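Review keys for a small game: how do I hand them out, and who should do it?
Posted in: Small Studio Help > Press and Publicity
14 replies hidden, 3 shown
Shares: 26

sebastian_late_shift

I make games in my spare time with one other person. Our second one is called Naltard. It is a first-person puzzle game that takes place in a single house, and it should be out on PC in June. We signed a publishing deal with a small outfit called Treltitz, and as part of that they are supposed to take over press.

The contract says they "manage press relations" and that is the whole clause. Meanwhile I already have messages in my own inbox asking for keys. Some are from sites I know. Most are from people with a channel I have never heard of, and a few use the same wording with a different name at the bottom.

What I want to know:

Do I answer these myself or forward every one to the publisher?

How many keys should we generate for a two-person game? The publisher asked me for 200 and I don't know if that is a lot.

Should press get the finished build or an earlier one? We have a build that can be completed but the last chapter has placeholder sound.

For our first game we did all this by hand. I kept no list and I could not tell you today who got a key and who wrote anything. I would like to not repeat that.

11 people found this helpful to read

mavska_games

Forward them. Once a publisher has press, there should be one address for it and you should not be sending keys from your side at all. If you both send keys, the same person gets two, and the second one ends up on a resale site.

Put the publisher's press address on your store page, on your website and in your social profile, and take your own address down from all three. Then set up a canned reply: "Thanks for writing. Treltitz is handling press for Naltard, please write to them at this address." Do not add anything friendly about maybe helping them out. They will take you up on it.

200 is normal. Keys cost nothing to generate. Ask for a sheet showing who got which one.

Helpful: 20

pressdesk_retired

I did PR for small publishers for a long time, so I will go into more detail than the reply above, which I mostly agree with.

First, the contract. "Manage press relations" can mean a person working on your game every week, or it can mean one mailing on announcement day and one at launch. Write to them now and ask for a short plan with the dates of each mailing, who is on the list, and who on their side answers questions. A decent publisher will have this already and will send it the same day. If they can't, you want to find out before June.

Second, the keys. Ask for them to be split into batches with a label on each batch: written press, video, curators, contest giveaways. Most stores let you tag a batch when you request it. If keys from one batch turn up for sale you know where they leaked from and you can cancel that batch without hurting anyone else. On one game I worked on we sent 448 keys in a single untagged lot. When some appeared on a resale site we had no way to trace them, and we did not dare cancel the lot with reviews coming in.

Third, checking people. For written press, go to the site, find the contact page, and see if the address matches the one that wrote to you. For video, the contact address is usually in the channel's own profile. Write to that address, not the one in the message. Most of the fake requests stop there. The ones using identical wording can be deleted without a reply. Curators who ask for three or four keys "for the team" should get none.

Fourth, the build. Do not send the one with placeholder sound. Reviewers will mention it even if your note says it is temporary, and some will never open the note. If you need early interest, send a preview build that ends before the last chapter and say so in the title screen as well as in the message. Give finished-build keys out two to three weeks before release, with the embargo date and hour and the time zone written at the top.

Fifth, the press kit. It should be a plain page with a link to a zip. Description in one paragraph, release month, price, platforms, trailer link, logo on a transparent background, and screenshots at full size without the interface on top. Keep the file names readable. I have seen kits with nothing but numbered files, and writers then pick the first one.

Helpful: 73

naltard_other_half

I am the other person on Naltard. We have now talked to Treltitz, so I am adding what we ended up doing in case it is useful to someone in the same spot.

They do have a plan, it just never got sent to us. There is one mailing for the announcement, one for the preview build and one for the launch keys. We gave them the 200 in four tagged batches and they put the tracking sheet in a shared folder. Our own address is off the store page. We still get requests, fewer than before, and the canned reply goes out the same evening.

The press kit page is up in draft as well.
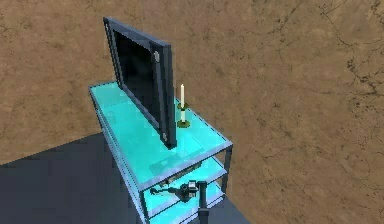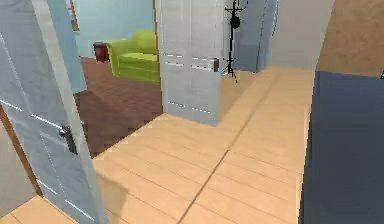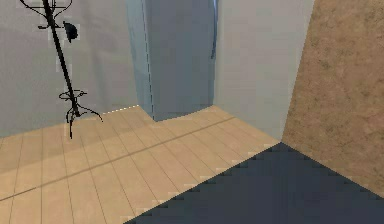 One question we are still stuck on is the store description. The publisher's draft calls the game a "thriller," and we think that will bring in people who want to be chased, and they will ask for refunds. Our version describes a slow puzzle game and names ordinary things, down to the little black hat on the coat rack, so that people know what pace to expect. Treltitz says ours is too quiet to get anyone to click. For now we have agreed to use their first line and our second paragraph, and to look at the wishlist numbers after the preview mailing.

On the build, we took the advice above and cut the preview before the last chapter. It took one evening to do and turned up a save bug we would have shipped: if you quit during the last puzzle of a chapter, the game loaded you into the next chapter with an empty inventory. That is fixed. The notice on the title screen is in, and the same sentence is the first line of the mailing.

If anyone has a sample embargo note that is shorter than a page, we would take it. The one we were given runs long and has the hour in it but no time zone.

Helpful: 9
Comments: 4

Related threads
Publisher wants final say on the trailer music
Store page rejected for wrong capsule size
How to cancel leaked keys without locking out reviewers
Demo before or after the announcement?
What goes in a press kit for a free game
Curator asking for five keys, is this normal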